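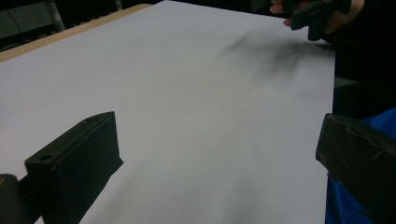
Paper down on the bench.

October, notebook 7, continuing from the page with the tea on it.

Paste again. I said at the end of the last entry that I was finished with paste, and I would like it noted that I meant it at the time.

Where we are: the Walura map still wants to be a roll. It has been a roll for most of its life and has firm views on the matter. Humidified overnight in the chamber, it relaxed enough to open to about two thirds, then sulked. Old lining cloth is holding well along the bottom and hardly at all along the top, so the sheet is being pulled two ways by one piece of cotton. Whoever lined it used a glue that smells faintly of horse when damp. I have stopped noticing, which worries me a little.

Plan was to take the lining off dry as far as it would go, then move to damp blotter for the rest. Dry got me the top third in under an hour and I became overconfident. Then I hit the area under the title cartouche, where somebody had apparently brushed on a second helping, and spent until lunch on a patch the size of a playing card.

Notes for whoever does the next one:

Pull the cloth back on itself, low and flat, nearly parallel to the bench. Never up. I know this. I have told other people this. At 11:40 I pulled up and lifted a sliver of paper fiber with it, 2 mm long, in the blank margin, where it will trouble no living person except me. Laid it back down with a dab of thin paste. Logged in the treatment record as "minor skinning, margin, readhered," which makes it sound like weather.

The microspatula with the blue tape on the handle is too sharp for this. The one without the tape is right. If someone wanted to swap the tape over so that it means something, they would have my thanks.

Blotter damp, not wet. If it leaves a shine on your palm it's wet.

Afternoon, paste trials.

Three batches so far this week and I don't love any of them.

Batch A, wheat starch, the usual recipe, cooked on the hot plate and stirred by hand for what the recipe calls 40 minutes and my shoulder calls something else. Sieved twice. Good body, brushes out nicely, goes down smooth. Dries a touch stiff. On the test strips of Emitz paper (the medium weight, cream) it curled toward the paste side overnight, enough to hold a pencil.

Batch B, same starch, cooked in the microwave in short bursts. Everybody says it makes no difference. It made lumps. I sieved them out and then there was noticeably less paste, the missing part being the lumps. Adhesion on the strips was fine. I would use it for hinges and nothing I cared about.

Batch C, starch from the new bag, the one we switched to when the old supplier stopped answering. Cooked like A. Came out grayish and a bit translucent, looser than A at what should have been the same strength. Either the new starch takes up water differently or I measured it while thinking about lunch. Repeat before blaming the bag.

Strips were cut at 14 mm because that is the width of the metal ruler, and I have never heard a better argument for any other width. Peel test by hand, so the results are in the traditional units: A, stubborn. B, reasonable. C, came away with a sort of sigh. I'd like to borrow a proper gauge before anyone quotes this.

What I want is A with less curl. Options are to thin it further and accept a weaker bond, or line with the lighter Emitz tissue and do two layers with the grain crossed. I lean toward two layers. It costs more time, and the map will be rolled and unrolled by people who have not read this notebook, so it needs some give in it.

Grain direction on the lighter tissue: the packet says long. The tissue says short. Did the damp edge test on two sheets from the same packet and both cockled the way short grain does. Wrote GRAIN SHORT on the packet in large pencil. Did not write what I think of the packet.

Drying.

The Rezaei press is still sticking a quarter turn from closed. It will go if you lean on it, and then it goes all at once, which for a machine designed to apply gentle even pressure is a strange personality. Until it's looked at, please use boards and weights for anything that matters. I wiped down the screw and put a little wax on it. It now sticks more quietly.

Boards: one of the big ones has a dried drip of something on the face, near a corner. Felt it with a fingertip before I saw it. It would have printed straight through a damp lining. Scraped, sanded, wiped, marked the other side UP in case I missed any. Run your hand over a board before you use it, both faces. Yes, including the ones you put away yourself.

Spent a while wondering whether to dry the Walura map under felts or stretch it out on the wall board. Felts are safer. The wall board gives a flatter result and also a small chance of coming in at 7 to find that the sheet has contracted faster than its edges and expressed this with a split. The old tears along the folds make me nervous. Felts, then, changed after half an hour, again after two hours, then left alone. The leaving alone is the part I'm bad at. I have lifted a corner on nearly every lining I've ever done, to see whether it was dry, and it never was, and then it was slightly less flat than before.

Paperwork.

The item is down in the register as 733, and on its own label as something else in a brown ink that has given up. I've gone with 733. The label is coming off with the lining and will be kept in a polyester sleeve with the map, so that future generations can be confused in the same way.

The Numport database rejected the treatment photographs again because the file names have spaces in them. Renamed them with underscores. It then rejected them for being too long. Renamed them shorter, to the point where I can no longer tell the before shots from the after shots by name, although I suspect the ones where it looks worse are the before. Must put a proper list in the folder before I forget which is which. (Did this. It's in the folder. It has spaces in its name.)

Also: the client form asks for "estimated hours remaining." I put a number in. It was a hopeful number and I would rather not repeat it where I might read it later.

End of the day.

Cloth is off, all but a strip along the lower edge that I've left on purpose as a handle for turning the sheet. Back of the map is surprisingly clean under all that glue. There is a pencil calculation in one corner, somebody multiplying something by 12 and getting it wrong, then doing it again underneath and getting it wrong differently. It stays. Photographed it, and made a note for the record that the new lining has to be thin enough there to read through, which is one more reason for the light tissue.

The residue comes off with a poultice of methyl cellulose, ten minutes, then a bone folder held almost flat. Try fifteen minutes near the bottom edge, where it's thicker. At twenty the paper starts to go soft and you'll wish you had been satisfied with fifteen.

Sheet is between fresh blotters and polyester web, under light boards, no weights tonight.

To do:
Cook A again, thinner, and let it stand overnight before sieving.
Repeat C, measuring like an adult.
Cut light tissue, enough for two layers plus the one I'll ruin.
Order blotter. We have less than the shelf suggests, the back half of the stack being cardboard.
Find the wide goat hair brush. It was soaking, then it was drying, then it was gone.
Ask about the press.

Later: brush found. It was in the drawer labeled brushes, where I had not thought to look.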